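Bivwood Home Forum > Kitchens > Countertops and Worktops

Thread: Oil or varnish on butcher block, settle this before I go nuts

crumbtray
Joined June 2018
Posts: 5

We ordered a butcher block top for the kitchen and it gets delivered in two weeks. The Urquijo catalog says "finish as desired." I desire to be told what to do.

My father-in-law says mineral oil. The man at the Hirkesance lumber counter says varnish and looked at me like I'd asked to frost it. Sink is going in one end, if that matters. We cook most nights and we are not tidy.

pinchdog
Mineral oil. Heavy coats the first week, then once a month or when it starts looking thirsty. You can cut on it, you can sand out a stain in ten minutes, and you never have to strip anything.

slowgrain
"Once a month." I've heard that from a lot of people and then I've seen their counters.

With a sink in it you want a film finish. Water gets in around the cutout, the end grain goes black, and there's your $1180 counter with a moldy mouth in it. Ask me how much mine cost. (That was how much mine cost.)

pinchdog
Mine's been oiled for nine years with a sink in it. Wipe up the water.

slowgrain
I have children. The water is not available to be wiped up. It is under the toaster, waiting.

Ledgerboard_Lou
Both of you are skipping the part that matters, so: seal the inside of the sink cutout and the whole underside BEFORE it goes in, whatever you do on top. Three coats in the cutout. And don't screw it down tight to the cabinets. Slotted holes or figure-8 clips. It will move with the seasons and if you don't let it, it'll split down a glue line some night in January with a noise like somebody dropped a ham.

crumbtray
OK, underside and cutout first. Did not know that. Does it matter which oil? The store has one called Purkatow Block Balm for a price I found insulting.

pinchdog
Drugstore mineral oil. Same stuff they sell for constipation, so stock up at self-checkout. Melt some beeswax into it if you want it to smell like you have a hobby.

Do not use olive oil. My sister used olive oil. It went rancid and the whole kitchen smelled like a crayon.

varnish_or_bust
I like the Purkatow. Yes it's overpriced. It also doesn't leave a greasy ring under every piece of mail I set down.

slowgrain
Your user name is varnish_or_bust.

varnish_or_bust
I busted.

Ledgerboard_Lou
One more for the OP. If you do go with a film finish, don't chop on it. Get a cutting board. Every knife mark is a little door for water and once it's lifting you're sanding the entire thing back. I start at 80 if it's bad, finish at 150, and stop there if it's getting oil. Going to 200 and up on a counter you're about to soak with oil is vanity.

pinchdog
I go to 220 and I'm proud of it.

slowgrain
We know. You posted a 572 word reply on it in May.

crumbtray
I think I'm hearing varnish around the sink, oil everywhere else, and don't tell my father-in-law or the lumber guy. Is that legal?

Ledgerboard_Lou
People do it. You'll see the line where they meet, and it'll bother you for a month, and then you'll put the dish rack on it.

slowgrain
I hate this and it's probably what I should have done.

crumbtray
Sold. Ordering the oil tonight. For anyone asking in PMs what I mean by the pale stripey kind, it's this sort of grain.
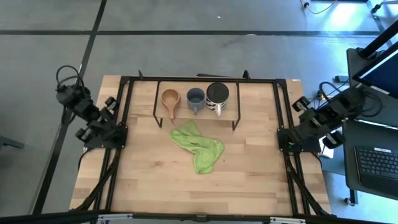
Butcher block top, pale striped grain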